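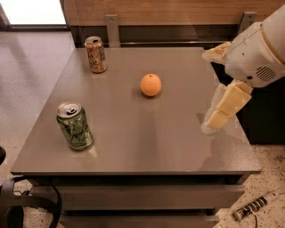
Photo: Montserrat Carrasco

Food and Drink at Home | Chapter 2

What Counts as a Snack?

I used to think I knew what a snack was. Then I spent a summer asking people to write down everything they ate and drank between meals, and wow, was I wrong! The man next door, Clive Ashworth, handed me a sheet with one word on it: "orange." I asked him about drinks. Oh, he said, did those count? (They count.)

So let's start with a tabletop like the one in the photo, with an orange and two cans, the green one already open. Which of these would you put on your own list? Most of my students in Londen write down the fruit right away and forget the cans. I did the same thing for years, and I teach this stuff.

In this chapter we're going to keep a snack diary, and I mean a real one, with the sips and nibbles left in. You'll need a notebook and a pencil, and you'll need to keep both near the place where you usually put your food down. Mine live on top of the cabinet by the back door. My first diary had 40 entries in it, and I would have sworn to you that I hardly snacked at all!

Before you read on, write down what you've had since breakfast. Don't fix it up. We'll come back to that list in Section 2, when we talk about portions and how labels describe them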